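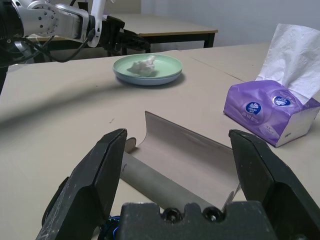

Figure 4.1. Wrist view of a two-arm tissue task, gripper open.

Chapter 4
Learning from Demonstration, or Watching Someone Else Do It

Pulling a tissue from a pack is a job most people master before they can spell it. Writing the rules down is another matter. Tissue has no fixed shape, and it changes its mind when touched.

The method in this chapter skips the rules. Giraldo and Quispe recorded 2,663 demonstrations at Vrabec, then trained one policy on 1,000 of them and another on 2,000. The second was better, though by less than the extra month of work had led them to hope. Section 4.2 looks at why. Before reading it, write down your own guess, in ink.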